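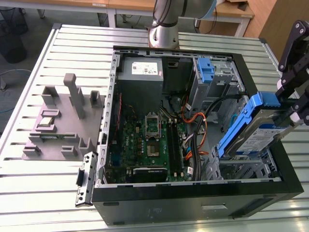 Is it worth putting my old desktop back together, or shall I let it go?

Posted by Brallen

Hello all, first time asking on here so do bear with me. I've got an old tower that I took apart in May, meaning to clean it and sell the bits, and then life got in the way as it does. My niece is starting college and only needs something for essays, a bit of browsing and the odd film. The hard drive also has some 3,000 family photos on it and I'd dearly like those back first. A local shop wants 1,855 for a new machine with all the trimmings, and that made me sit down rather quickly! Would you rebuild, or buy something small and second-hand?

Plerska

Photos first, before you touch anything else. Take the drive out and get a cheap USB adapter for it – check whether yours is the big or the small size, as the big ones need their own power plug. Copy everything to two places, and open a few of the pictures to be sure they've come across properly.

As for the rebuild, I'd do it if you enjoy that sort of thing. I kept mine going for 8 years with a new drive and a bit more memory, and I was quite sad to see it go in the end. Do find out which version of Windows it can run before you spend a penny, though. For essays you could put Linux Mint on it, and my mum gets on with that perfectly well (she mostly plays patience, mind you).

Campos

second hand laptop, job done. she won't want to carry a tower to college

Lurnach

I'm with Campos on the laptop, but please don't bin the old one. Our tip has a cage for electricals, and the repair café here takes them too. Wipe the drive once your photos are safe. Ex-office laptops are good value, only ask about the battery – mine lasted 7 months and then I had to buy another.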